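Imprimir | Enviar por correo electrónico
Tiempo de lectura: 5 minutos

Incidencia 96: mesa Tello que cojea y panel central que baila
Abierta el 29/5/22
Proveedor: Jandier (soporte de mobiliario)
Ubicación: sala grande, centro

Qué pasa

Hola, vuelvo a escribir por la mesa blanca, la Tello, la que lleva el borde negro grueso alrededor del tablero y el panel rectangular hundido en medio. Ya sé que en marzo os abrí otra incidencia por lo mismo y la cerrasteis con un «apriete los tornillos». Los apreté, de verdad (y los volví a apretar), y estuvo bien un tiempo, pero la mesa cojea otra vez y encima ahora el panel suena. Es un toc seco, como cuando pisas una baldosa suelta, y lo hace cada vez que alguien apoya el codo cerca del centro.

Cojea en diagonal. Si aprietas en la esquina que da a las ventanas se levanta un pelo la contraria, la que da a la pared de ladrillo. No es un drama, pero cuando trabajas encima con cosas pequeñas te desquicia.

Lo que he probado

1. Apretar todo otra vez. Primero a mano y luego con la llave que venía en la caja. Las patas estaban firmes, no ganó ni un cuarto de vuelta ninguna. Sigue igual.

2. Mover la mesa. Pensé que podía ser el suelo, que es gris y brillante y parece un espejo, pero ya me ha engañado antes con otros muebles. La arrastré medio metro hacia el escritorio gris claro del fondo y ¡oye, dejó de cojear! La devolví a su sitio y cojeó. Así que algo de culpa tiene el suelo, lo admito. Lo que no puedo hacer es dejarla pegada a la pared, porque la gracia de la mesa es poder rodearla.

3. Nivel de burbuja. Lo puse a lo largo y a lo ancho. A lo ancho perfecto. A lo largo se va un poquito hacia las ventanas. Repetí con el nivel directamente en el suelo y se iba hacia el mismo lado, aunque menos. O sea, suelo y mesa se suman. Qué alegría.

4. Cartón doblado debajo de la pata. El clásico. Funciona dos ratos, se aplasta y hay que volver a doblarlo. Además alguien lo barre creyendo que es basura y vuelta a empezar.

5. Los pies regulables. Las instrucciones dicen que la Tello los trae, y sí, los trae, pero el de la esquina mala gira y gira y no sube nada. Creo que la rosca está pasada. Los demás van finos. Si me podéis mandar uno suelto os lo agradezco muchísimo, y si hay que mandar el juego completo pues también, no voy a protestar.

6. El panel del centro. Lo saqué haciendo palanca con una tarjeta vieja, con mucho cuidado por no marcar el blanco. Debajo había polvo y una tira de espuma despegada por un lado. La limpié, la volví a pegar y añadí fieltro de 3 mm en las esquinas. Resultado: ya no hacía toc, pero se quedaba alto, se notaba con el dedo y no encajaba bien. Lo quité y puse fieltro de 2 mm. Mucho mejor, baja a su sitio y casi no suena. El «casi» es lo que me trae aquí.

Respuesta de soporte (pegada del correo)

«Gracias por el detalle. Confirme por favor que el tablero no soporta más peso del recomendado y que no hay cables tirantes que puedan desplazar la mesa. Compruebe también si el ruido se reproduce con la superficie despejada.»

Mi respuesta

Peso no hay, os lo aseguro, ahí encima no se sube nadie. Lo de los cables me hizo pensar, porque tenéis parte de razón: hay uno gris que cruza el tablero haciendo un lazo, de lado a lado, y cuando lo enganchas al pasar tira un poco. Lo quité una mañana entera y la mesa siguió cojeando igual, con lo cual el cable queda absuelto de la cojera. Del ruido no tanto: sin cable el toc salía menos. Sospecho que al moverse roza el canto del panel, pero no pondría la mano en el fuego.

También probé con todo despejado, como pedís. Cojea lo mismo. El toc se oye más, fíjate, supongo que la mesa vacía hace de tambor.

Y una cosa más, que no es exactamente de la mesa: la mesita blanca pequeña, la auxiliar, la pedí el mismo día y no se mueve nada. Te apoyas en ella y aguanta tan tranquila. La compré de Dosance y costó bastante menos, lo dejo caer con cariño.

Segunda ronda

Mientras esperaba el pie nuevo pregunté en el foro de Birnbridge, que tienen un hilo larguísimo de mesas que cojean (28 páginas, me leí más de las que debería). Salieron varias ideas. La de la arandela de goma entre la pata y el pie es buena y la he dejado puesta; la de rellenar la rosca con cinta de teflón me sirvió para que el pie agarrase algo, aunque si arrastras la mesa se vuelve a aflojar. La de la silicona la descarté, que luego no hay quien saque nada de ahí.

Con la goma y el teflón la cojera ha bajado mucho. Si te sientas en las sillas de la pared y charlas, ni te enteras. Si te apoyas con ganas en la esquina, la notas.

La sala, con las ventanas y la pared. La mesa es la del centro, con el cable gris otra vez por encima, y la mesita auxiliar queda a la derecha:
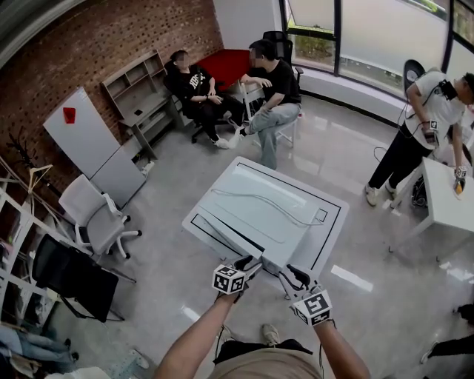 Pendiente

- Pie regulable suelto para la Tello, con la rosca buena. Me da igual el color, no se ve.
- Saber si la tira de espuma del panel se vende aparte. La mía pega, pero está ya muy mordida por una punta.
- Que alguien me diga si puedo pasar el cable por debajo del tablero sin taladrar. He mirado y no encuentro ningún pasacables, pero igual lo tengo delante y no lo veo.
- Dejar la incidencia abierta, por favor, hasta que llegue el pie. La de marzo se cerró sola y me tocó contarlo todo desde el principio.

Imprimir | Enviar por correo electrónico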